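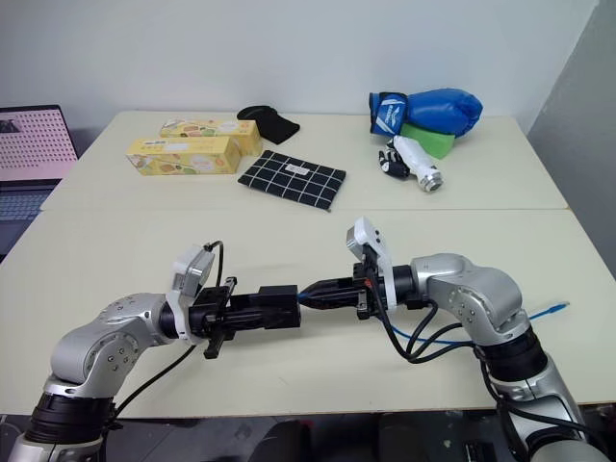 Since February I am keeping a sketchbook only for bad drawings. I bought it in Briggs, the small paper shop in Lirside, and it has 94 pages. So far I have filled 40 of them, mostly with hands, chairs and my neighbour's cat.

The rule is simple. I draw for 15 minutes in the evening, with a pen, and I don't tear anything out. In my old sketchbooks I always removed the pages I was ashamed of, and in the end the book was thin and looked like it belonged to somebody much better than me.

My friend Oluwaseun Akpan paints with watercolour and he looked through it last week. He stopped at a page with four very crooked chairs and asked if he could have a copy. I was surprised, I wanted to skip that page quickly. He said the legs were wrong but he could feel the weight of them. I am still thinking about this sentence.

The ink is a problem - it goes through the paper, so every second page has a ghost of the one before. At first I was angry with it. Now I sometimes draw around the spots, and on page 31 one of them became a quite good nose.

Next I want to try trees.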